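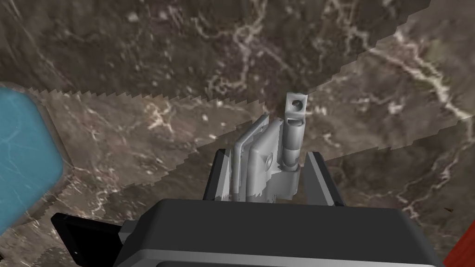 Minutes of the Works Council Meeting
Held after the Dreltine open day visit, 28 October 2022
Chair: Yiran Jia
Present: assembly, stores, maintenance, purchasing, quality. Apologies from packing.

1. Minutes of the last meeting
Accepted with one change. Item 4 should read "the old press," not "the press."

2. Report on the open day
Nine of us went to the Dreltine open day at Mokville. The Chair thanked those who gave up a morning for it. The first half was a slide talk. The second half was split between a live cell on the floor and a simulated one on the big screen, and visitors spent far more time at the screen.

The screen demo had a two-finger gripper holding a gray metal part, something like a hinge or a latch bracket, with a small round hole in the plate and another in a tab at the top. Quality asked the presenter what the part was. He said it was "representative." Quality asked what it represented and got no clear answer.

Stores pointed out that the part in the simulation was sitting over brown marble. We do not have a marble countertop and neither does anyone else in the trade. The presenter said the background is changed on purpose so the software does not get used to one surface. Maintenance thought this was fair enough as far as it went, but would have liked to see it tried once on a scratched steel bench with oil on it.

Assembly noted that the joins between the patches of marble were jagged, like saw teeth, and that the bottom outline of the metal part looked rough against the gripper. If the drawing of the part is rough, assembly would like to know how far the grip can be trusted on a real one. The presenter said looks and contact are worked out separately. Assembly asked for that in writing.

3. The live cell
The live cell moved plastic caps from one bin to another. It did this well enough. It was stopped twice while we were there, both times by the presenter, who said he was adjusting the lights. No metal parts were run. Purchasing asked whether a hinge could be put through it and was told the right fingers were not on site.

The leaflet claims 900 parts an hour. Maintenance asked whether that was the live cell or the simulated one. It was the simulated one. A figure for the live cell was not offered.

4. Discussion
Purchasing felt the council was being hard on them. An open day is a sales event, and Cârstea sent people to the same one and came away keen. Purchasing also said that practicing on a screen before anyone builds a fixture could save us money on scrap.

Maintenance replied that Cârstea makes one part all year. We ran 55 different part numbers last quarter, several with a bent lip or flange that never comes out of the press quite the same twice. A gripper that holds the perfect version of a bracket tells us very little about the bad ones, and the bad ones are what stop the line.

Quality asked how the tab end would be kept from turning in the fingers when the part is pushed into something. This was not shown in the part of the demo any of us saw. Stores had the impression the loop was restarted whenever a question about the next step came up, but others did not notice this, and it is recorded as one member's view only.

There was a short exchange on jobs. The leaflet says the system "frees people for better work." Assembly asked that the better work be listed. The Chair said that was a question for management and would be passed on.

5. The Vevinero offer
Vevinero, who would do the installation, have offered a trial of 30 days with a deposit. Purchasing read out the terms. The deposit comes back only if the system "fails to operate," and the offer does not say what operating means. Members did not like this wording.

Agreed: no recommendation to management at this stage.
Agreed: we ask for a live run using our own parts, rejects included, with a member of maintenance standing by the cell.

6. Actions
Purchasing to ask Vevinero to define "fails to operate."
Quality to pick a box of hinges and brackets for the live run, good and bad mixed.
Assembly to write up its questions on grip and send them to Dreltine.
Chair to pass the question on jobs to management.

7. Any other business
The stores door is still sticking. Maintenance has the part on order.

Next meeting in February, or sooner if Dreltine replies.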